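Dodden Activity Table, white
Item no. 737
Made by Thygesen

Price: 2,050 DKK, VAT included
In stock at the Trarneo warehouse

The Dodden is a low table for kindergartens, waiting rooms and families who have space for it. We have sold it since the first version, which had a glossy top. Many customers wrote to us that the gloss reflected the ceiling lamps and that small scratches were easy to see. The present version has a matte top, and we get far fewer letters on this matter.

Each of the four legs is adjustable and is turned by hand, without tools. Please turn all of them to the same mark before you put the table on the floor. If your floor is not even, you can afterwards correct one leg until the table stands still. Do not drag the table over a wooden floor - lift it with two persons.

Cleaning
Wipe the top with a soft cloth, lukewarm water and a little dish soap. Felt pen comes off best when it is fresh. For old marks, use a white eraser first and then the cloth. Please do not use scouring powder or the rough side of a sponge, as this will make the matte surface shiny in spots and we cannot repair it.

Assembly
The table comes flat in one box. The screws and the key are in a paper bag taped under the top, and customers sometimes throw this bag out with the packing. Look there before you write to us. Tighten the screws only halfway until all legs are mounted, then tighten them fully. After two weeks of use it is wise to tighten them once more.

Goes together with
Etora stool, white or gray. The height is chosen so that the stools can be pushed fully under the table when the legs are at their lowest mark. The older Etora bench does not fit under it.

Delivery and returns
We deliver to the curb. Carrying inside can be ordered, but it must be agreed before the box leaves Trarneo. A table which has been assembled can be returned if it is clean and all parts are there. You pay the return freight yourself.

The next delivery of gray tops is expected in July. It is possible to reserve one now, and you pay when it is shipped.

Questions about larger orders go to Kaj Frandsen in our sales office. He can also tell you which spare legs fit the old glossy version. 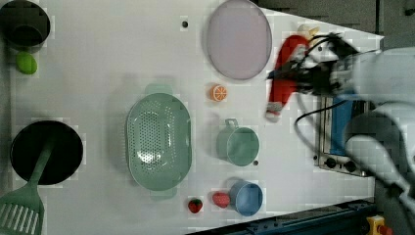 Please write the item number in your mail, and also which color of top you are asking for.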